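Why Do We Set the Table the Way We Do?

A page for kids, by Jad Salameh

OK so. Big dinner tonight. Somebody hands you a pile of forks and says "set the table please." Where does it all go? And who decided?

Let's start way back.

Long ago most people in Europe ate with their fingers, a spoon, and a knife. That was it. You brought your own knife! It hung on your belt. No knife, you borrowed your neighbor's.

Forks were around, but mostly big ones for holding meat while you cut it. Little ones for eating? Lots of folks thought those were silly. Why use a tiny pitchfork when you've got fingers?

Slowly people changed their minds. In the story I tell my own kids, there's a village called Vellthorpe, and the year is 1640, and a girl named Mägi gets a fork for a present. She has no idea what to do with it. She combs the dog. (It's just a story. But plenty of real people must of felt the same.)

Where things go

Fork on the left.
Knife on the right, sharp side facing the plate.
Spoon next to the knife, on the outside.
Glass up above the knife.
Napkin on the left or on the plate. Either one is fine.

Trick for remembering: "fork" and "left" both have 4 letters. "Knife," "spoon" and "right" all have 5. Count them!

Why does the sharp side face in? It's thought to be a politeness thing. Pointing a blade at the person next to you isn't very friendly.

What about candles and flowers?

Before electric lights, candles were how you saw your soup. Now we use them because they're pretty — and a grown-up lights them, always. Flowers can be anything. Dandelions in a jam jar work great. Keep them short so you can see the person across from you.

Not everybody uses forks

Millions of families eat with chopsticks. Millions eat with their hands, often just the right hand, and there are good manners for that too. Bread can be a scoop. In some homes everyone shares one big plate in the middle and you eat from the part closest to you. Try it some time, its fun.

Your turn

Pick 3 people to set places for. Draw a name card for each. Fold the napkins however you like, triangle, fan, squashed burrito. Then ask the oldest person at the table how they ate dinner when they were little. Did they have to ask to be excused? What was the worst vegetable?

Write down what they say. Ask before you clear there plate.

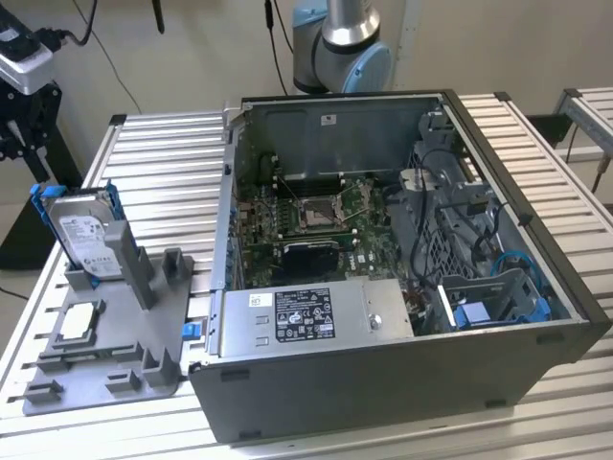

A desktop computer with its side panel off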